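打印本页 | 用电子邮件转发

[面包与茶点邮件组] 回复:篮子里到底放几种面包,还有垫布的事

发件人:Shahab Nazari
日期:2025-12-03 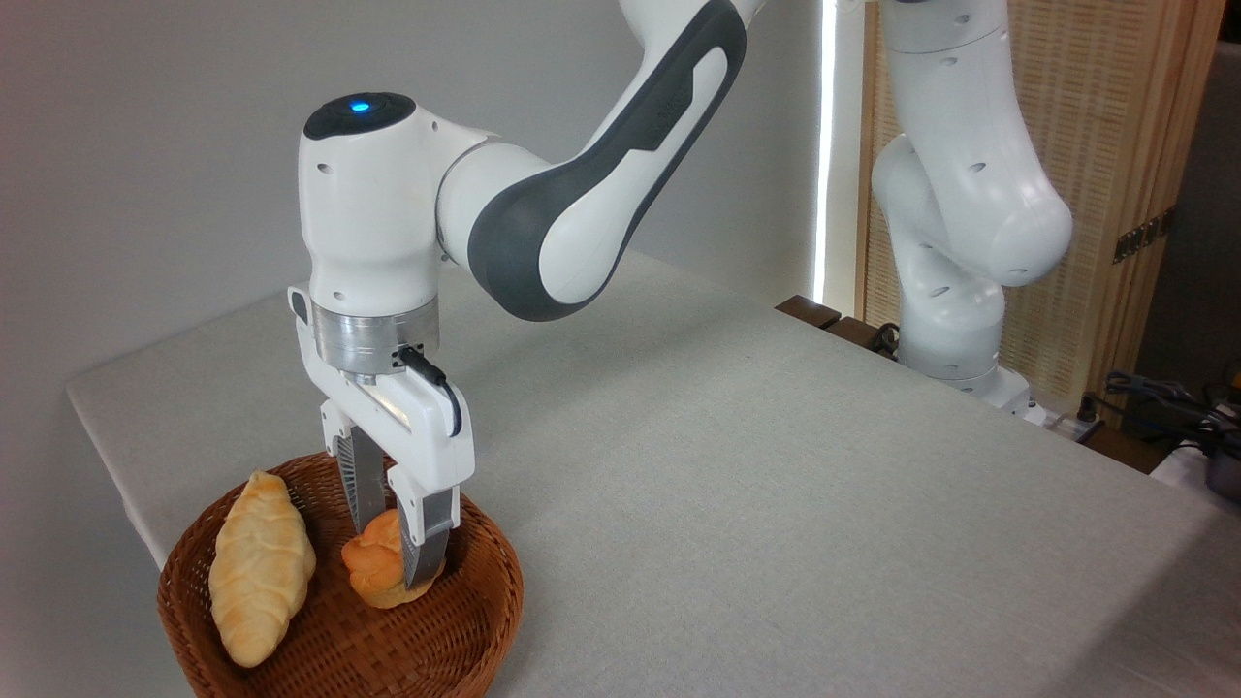
各位好,赶着出门,写得乱,见谅。上次那封信我隔了好些天才看完,先把结论放前面:篮子继续用圆的藤编浅篮,长的编花面包和小的打结餐包可以放一篮,垫布我主张不要。理由在下面,想到哪写到哪。

原信贴一段,免得大家往回翻:

> Fakhoury 店里的同事写道:
>
> 大家好,我们在 Hakholm 那边的早餐台现在有两个问题。
>
> 一是篮子。旧的长方形铁丝篮太深,面包堆三层,底下的全压扁了,客人夹上面的还要翻。想换浅的,但是浅的装得少,补货的人要多跑几趟,他们不乐意。
>
> 二是品种。厨房每天出长条的编花面包,也出小的打结餐包,还有酸面包切片。有人说全放一篮好看,有人说分开放干净。去年六月试过混放,切片的渣掉得到处都是,餐包表面沾了一层,很难看。后来又分开,桌子又不够大。
>
> 另外垫布要不要?有布显得整齐,可是每天洗很麻烦。请有经验的说说。篮子预算总共 700,别推荐太贵的。
>
> 还有一件小事,餐包上刷的蛋液,我们烤出来颜色忽深忽浅,不知道是炉子还是配方。

一条一条回。

先说篮子。深篮不要再用了,真的。餐包是软的,打结那种顶上鼓起来几瓣,压一下就塌,塌了回不来。浅篮最多放一层半,下面一层挨着放,上面随便搭几个。装得少是事实,补货多跑也是事实,但是你把备用的那份放在台子下面的带盖箱里,不用跑厨房,弯个腰的事。我们在 Brarnudham 就这么弄的,头一个星期有人抱怨,后来没人提了。

圆的还是方的,我偏圆的。方的四个角总是藏渣,刷子进不去。圆篮转一圈就扫完了。边沿要挑厚一点、卷起来的那种,拿的时候手有地方抓,客人的夹子碰到也不容易刮断藤条。薄边的我用坏过一只,断口翘出来扎手,只好扔掉。

编得密不密也要看。太疏的漏渣漏芝麻,桌布一天换两回。太密的又不透气,刚出炉的放进去底下会返潮。我自己的办法是晾够了再装篮,手背贴着面包底摸一下,不烫了,再放。急的时候也不要省这一步,底一潮,皮就皱,颜色再好看也没用。

颜色选深一点,偏红褐的。浅色藤条沾了油一块一块的,很快就脏兮兮,深色的耐看些。这个纯属个人喜好,不用跟我争。

品种。切片的酸面包一定单独放,放木板上都行,渣太多。长的编花面包跟小餐包可以一篮。我的摆法:长的靠一边,顺着篮壁的弧度放,两头尖的地方正好贴着边,剩下的地方给餐包。先放长的,再放小的,顺序别倒过来,倒过来长的塞不进去,要硬挤,辫子的纹路就压开了。

放餐包也有讲究。不要从高处往下丢。捏住两侧,放低,快碰到篮底了再松手。听着啰嗦,可是打结包的形状全靠那几瓣撑着,摔一下,顶上歪了,摆出来就不精神。用夹子的话,夹腰上,不要夹顶。夹子力气大的人要提醒一下,我见过两道深印子的餐包,客人拿起来看看又放回去,后面的人谁还敢吃。

朝向也顺手说一句。打结的那一面朝上,浅色的褶子露出来,跟亮的那层皮有个对比,远看就知道是软的。翻过来放底朝上的,那是偷懒。

篮子放台上什么位置?放前角,离客人近的那个角,不要放中间。放中间大家袖子都从别的东西上面过。但是也别贴着桌沿放,留一掌宽,小孩子跑过去一带就下来了。我们掉过一整篮,不说了。

垫布。我知道有人喜欢,过节摆一摆可以。天天用不行。一是洗,二是布会滑,客人夹面包的时候布跟着走,最后缩成一团在篮子中间,比没有还难看。三是布吸潮,底又皱了(见上)。实在想垫,用裁好的烘焙纸,一天一张,脏了就换。裁圆一点,比篮底小一圈,不要翘到边上来。

如果你们那边的卫生要求规定必须有隔层,那按规定来,别听我的。这个各地不一样,我也没有细查。

蛋液。忽深忽浅,先别怪炉子。问三个问题:是不是同一个人刷的,是不是每次都过筛,刷完等了多久进炉。我们查下来是刷的人不同。有的人刷得厚,褶子里积了一汪,烤出来那一块特别深,旁边又浅。后来改成羊毛刷,蘸了在碗边刮两下再刷,薄薄一层,过一会儿再补一层。出来是金黄偏橙的,有光,褶子那里留一点奶油色,不用追求全都一样深,褶子浅一点反而好看。

蛋液里加不加牛奶,组里吵过,我不参加。我加一点点,习惯而已。

炉子也不是完全没关系。左右不匀的话,烤到一半掉个头。这个你们应该早就在作了。

打结的手法,顺便,有人私下问我为什么他的餐包烤完结就散了。搓条的时候中间太粗,两头太细,打完尾巴没地方藏。搓匀,结打松一点,尾巴往底下塞。打太紧也不行,发起来会从中间裂。面团每个 65 克,我觉得刚好,再大篮子里就放不下几个,再小干得快。

长的那种,三股就够了。两头收尖,捏紧压在下面。六股的好看是好看,早餐台上没人细看,留着过节做。

预算 700 的问题。藤篮不贵,够买的,剩下的钱建议多备两只轮换。一只在台上,一只洗了在晾。藤的东西不能泡水!刷子蘸温水,快刷快擦,立起来通风的地方晾,不要晒。泡过的会松,边先散。有人扔进洗碗机,拿出来成了一个椭圆,我没骗你们。

新篮子第一次用之前先用干布擦一遍,有时候有碎刺,手摸一圈,有刺的拿剪刀齐根剪掉,别扯。

Valell 那边问过我要不要统一采购,我没答应也没拒绝,谁有兴趣直接写信给我,不要回复全组,上次全组回复我收件箱里堆到 1,343 封没读的,到现在也没清完。

还有什么来着。哦,剩面包。收台的时候餐包跟长面包分开装袋,长的第二天切厚片烤一烤还行,餐包隔夜就不太好了,做面包布丁吧。篮子收的时候先倒渣再叠,叠的时候中间垫张纸,不然藤条互相磨。

标签牌别插在面包上。见过有人插,牙签留在里头,吓死我。夹在篮边或者立在旁边都可以,字写大些。含蛋含奶一定写清楚,刷了蛋液的也算含蛋,总有人忘。

先这样,要去接货了。有错字自己脑补。蛋液那个你们先按我说的查一遍人,查完了回信讲一声结果,我也想知道。编花的配方我回来再发,别催。

Shahab

打印本页 | 用电子邮件转发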